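Open day at Holtedell, Trimamville

I'd been meaning to get out to Holtedell since last April, and the weather on Sunday 19 January 2020 was so foul that a day indoors with robots sounded perfect. Two buses and a soggy walk later, I was in!

They don't write rules for the robot to follow. They gather examples, loads of them, and let the learning system work out the rest (I'm simplifying, the lady at the desk explained it far better). Each go at a job is saved as one example, and the wall chart by the tea urn had them at 1,458. The job I liked best was furniture moving, with a person on one end and the robot on the other. I do this with my sister every time she moves flat and we're hopeless at it.

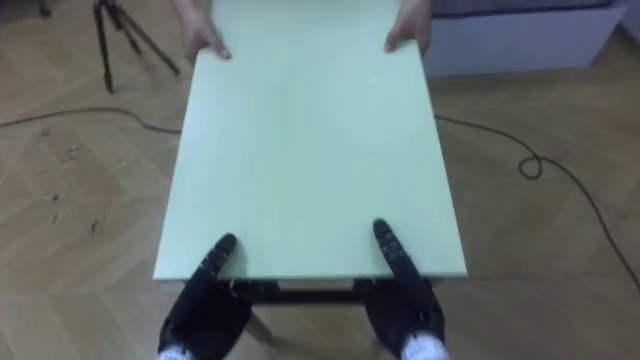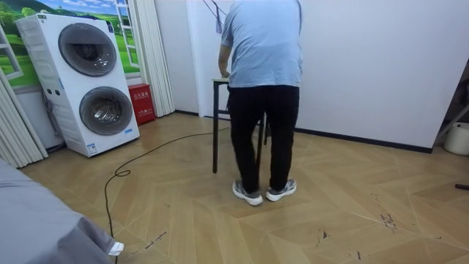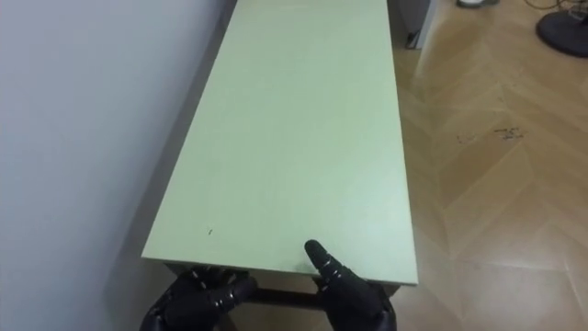

Table work in the herringbone-floored room.

I asked whether the clumsy goes get thrown away and was told no, quite a few are kept and marked as such, so the system has something to compare with. Then somebody has to sit and label the lot! One of the Cairns team was doing exactly that on a laptop in the corridor, up to 200 in a day, with headphones on. I did wonder what he was listening to.

Lunch was a cheese roll and very decent soup. Tradwood had a stand by the stairs with leaflets about shelving, and I came away with three pens and a tape measure. The talk at half past two was a bit heavy on graphs for me, though the bit on why they keep swapping who holds the other end was really interesting (everyone lifts differently, apparently). Parking is tight, so take the 148 if you go, it stops right outside.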